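Celebrity Weddings > Fashion and Details

Thread: Hendis wedding invitations, are we buying the "handmade" story?

veil_skeptic
Posted Thu 18 June
So the gossip pages now say all 281 invitations for the Felis Hendis wedding were folded and glued at home by the bride. All of them. This is the same couple whose engagement dress was "vintage" until somebody found it on the Riis website in May. I'm not buying it.

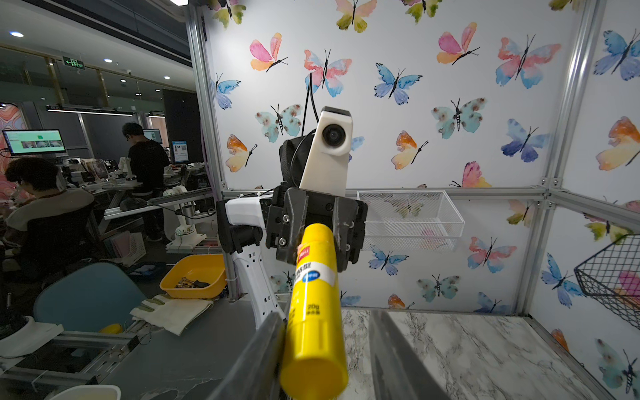
Yellow glue stick, 20g.

ansel_calloway
I don't see why it's so hard to believe. People make their own invitations all the time. My sister did hers over two weekends.

veil_skeptic
Your sister doesn't have a publicist. Who told the gossip pages? I've read four versions and they all use the same sentence about "quiet evenings at the kitchen table." That's a press release.

tulle_and_void
Agree on the press release, but it could still be true. What bothers me more is the dress talk. Every site has Alaric Achterberg designing it and none of them has a quote from him or his studio.
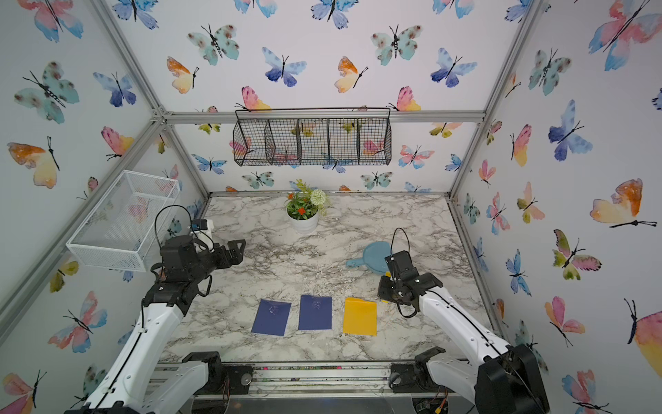 And he does mostly coats! I'd want to hear it from someone who has been to a fitting before I start arguing about necklines.

AmosO
Wostwood is the better guess. She wore them to the last three premieres. A long sleeve, a high neck, no train.

veil_skeptic
That's a guess too, though. She wore them because they lent her the clothes.

ansel_calloway
You'd doubt the cake if they mailed you a slice.

veil_skeptic
I'd want to know who baked it, yes.

tulle_and_void
Has anyone seen an invitation in full? The one going around is a blurry corner with half a monogram, and it could be from any wedding. 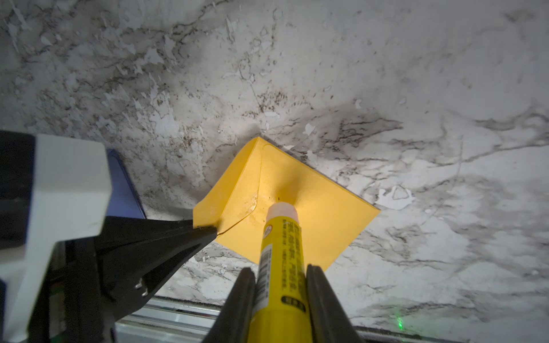 Reply from AmosO
No, and I've looked. My bet is a stationer did the lot and she signed a few. I'm sticking with Wostwood for the dress.

ansel_calloway
Fine, Achterberg for me. Loser changes their avatar to the ugliest hat at the ceremony.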